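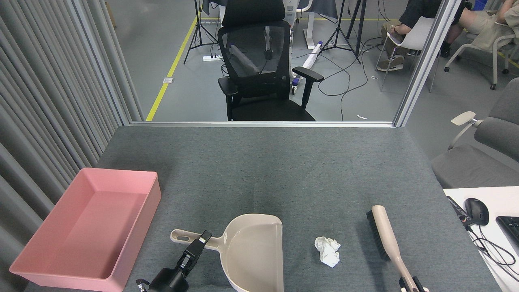 Tultness is a comic book limited series written and drawn by Mawar Lubis and published by Lirkel. It follows a clerk in the harbor city of Tisent who discovers that the city's records are being rewritten at night. The series was later collected in a single volume of 192 pages.

Publication

Lirkel announced Tultness as a monthly title of 14 issues. The schedule held only through the early chapters, and the last two issues were combined into one. The publisher described this as a creative decision. No account from Lubis supports or disputes that claim. The collected edition was released on 3 January 2023, with a new cover and a short afterword.

Promotional copy called the book "entirely self-contained," though its villain, Hartono, had already appeared under the same name in an earlier Lirkel anthology. Whether he is meant to be the same character is never settled in the text. Fan guides usually treat the two as one, on thin evidence: a shared scar and a similar coat.
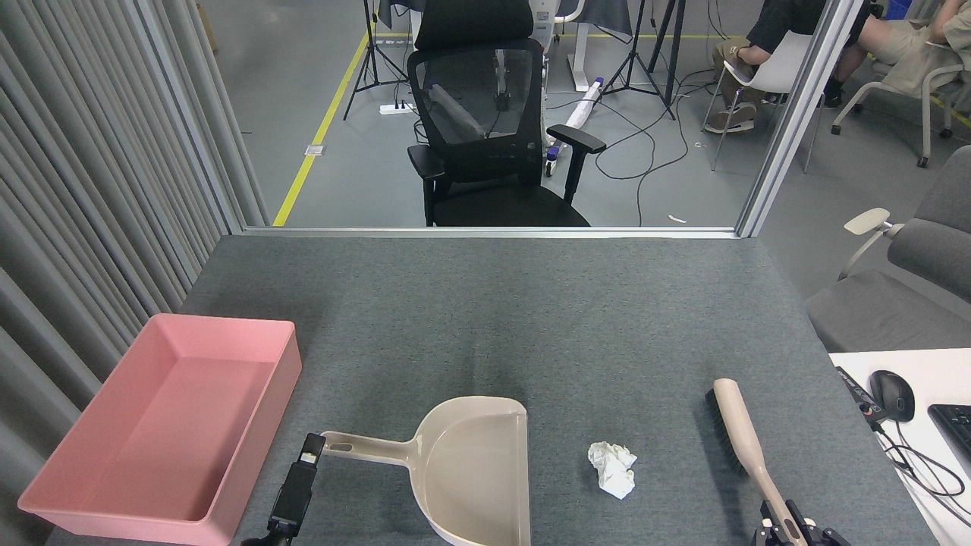
Plot

The clerk, who is never named, finds her own birth record altered and traces the change to Hartono's office. Much of the middle section concerns a strike at the docks, which is often cited as proof of the book's political aims. The strike ends between chapters, and its demands are not stated anywhere.

Reception

Reviews were mixed. The line work and muted coloring were generally liked, while the combined final issue was widely seen as rushed. Lirkel's claim that the first issue "sold out everywhere" was repeated in several notices, but the publisher did not release a print run, so the statement is hard to weigh. A sequel was mentioned in an April newsletter. No script, art or release date has been shown.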